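Stop buying grippers off the spec sheet
By Tamunoemi Balogun
October 2022
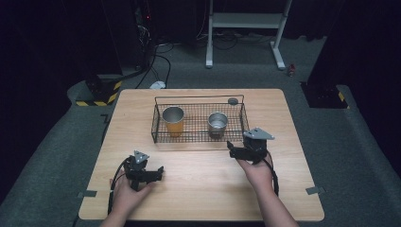

Two metal cups, one wire basket and a gripper in each hand.

I've got an opinion that annoys people who sell hardware, so let me get it out early. If you want to know whether a gripper is any good, hold it in your own hands and try to do a boring job with it. Do that before you bolt it to an arm, before you write a line of code, and certainly before you fill in a purchase form.

I came to this the slow way. For years I compared grippers like everyone else does, with a big table of closing force, stroke, weight and price. I loved that table! It had colours. Then in May we put two pairs of hand-held grippers side by side, one from Rimby and one from Fondale, and spent a long stretch just moving cups in and out of a basket. Everything I thought I knew from the table went a bit wobbly.

The Fondale pair won on paper, easily. In the hand it was horrid. The fingers were so fat at the tips that getting one down between a cup and the side of the basket was like trying to post a sandwich through a letterbox. The Rimby pair had a weaker grip and a shorter stroke, and I'd take it every time for this sort of work. Rakiya Usman, who shares the bench with me, disagreed for most of a morning and then quietly stopped picking up the other ones.

Cups are a great test, by the way. People bring out foam blocks and toy bricks because they're easy to hold and they look tidy in a demo. A smooth metal cup is round, it's slippery, and it lets you know straight away (loudly) when you've got the angle wrong. Put two of different heights in a basket with a thin handle arching over the back and you have a proper little problem. Do you go over the handle or come in from the front? Which hand steadies the basket? Your arms work out an answer in a few goes, and that answer tells you a lot about where the wrists of a robot would need to be.

We did 169 goes with each pair, which I mention only because Asabe Ogundipe kept the tally and would be cross if I left it out. By the end I had strong feelings about cables as well. A cable that leaves the gripper at a bad angle pulls at your wrist all day, and I've never seen that on a spec sheet. I'd happily pay more for a better exit point and a softer lead.

Now, the fair complaint against all this is that a human arm isn't a robot arm. Ekene Bako makes it every time I bring the subject up, and he's right, up to a point. I have skin and a shoulder and I cheat. I feel the cup slipping through the body of the gripper and I squeeze a bit harder, and a cheap controller won't. So no, an hour at the table won't tell you how the finished machine will behave. What it will do is throw out the bad ideas quickly, and I think most of us are stuck with at least one bad idea we paid 900 pounds for.

My other grumble is with the way shops lend things out. Memus will let you have a gripper for 10 days, but only with the mounting plate and the controller box, and by the time you've wired it all up you've got half of them left. Just lend me the fingers and a handle! I'd know by lunchtime.

Adeleke are bringing out a new pair with swappable tips and I've asked to borrow one. I'll be using the same basket.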